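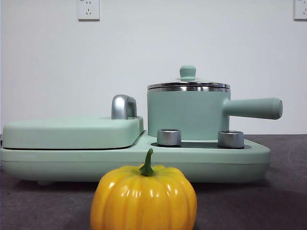
Home | News | Politics | Elections | Opinion | Contact

We use cookies to improve your experience on this site. By continuing to browse, you accept our use of cookies.

Returning officer defends Olley count as recount request is declined

The returning officer for the Olley by-election has defended the conduct of the count, stating that the scrutineers' request for a full second recount did not meet the threshold set out in the electoral rules.

In an interview at the Tenden electoral office, the officer said the declared result would stand unless a court directed otherwise.

"The margin was 30 votes after the first recount, and it was 30 votes after the rejected ballots were reviewed," the officer said. "A narrow result is still a result. I am not empowered to reopen a count on the grounds that a candidate finds it disappointing."

The request cited the handling of up to 200 postal ballots received at the Tenden office on the final afternoon. The scrutineers maintain that the envelopes should have been logged at the Doležal Street depot before being moved. The officer rejected that reading of the rules.

"The obligation is to record the time of receipt and to keep the envelopes sealed until scrutiny begins. Both were done, and the scrutineers signed the sheet."

Asked about voters who were still queued when the doors closed at 8 pm, the officer said that everyone in line at that time had been given a ballot. Two of the seven polling places had reported delays, and a review of staffing would be completed before the council elections in November.

The officer was more guarded on the subject of Florkex, the contractor engaged to print the ballot papers. A first batch was withdrawn after a misspelled party name was found — an error the officer described as "regrettable and caught in good time". No paper from that batch was issued to a voter.

"The contract will be examined in the ordinary way. I will not anticipate the findings."

The losing side has indicated that it may petition the court. The officer said the ballot papers would remain in secure storage until the period for petitions had expired.

Related articles
Tenden council delays vote on ward boundaries
Olley by-election: results by polling place
Postal voting rules to be reviewed before November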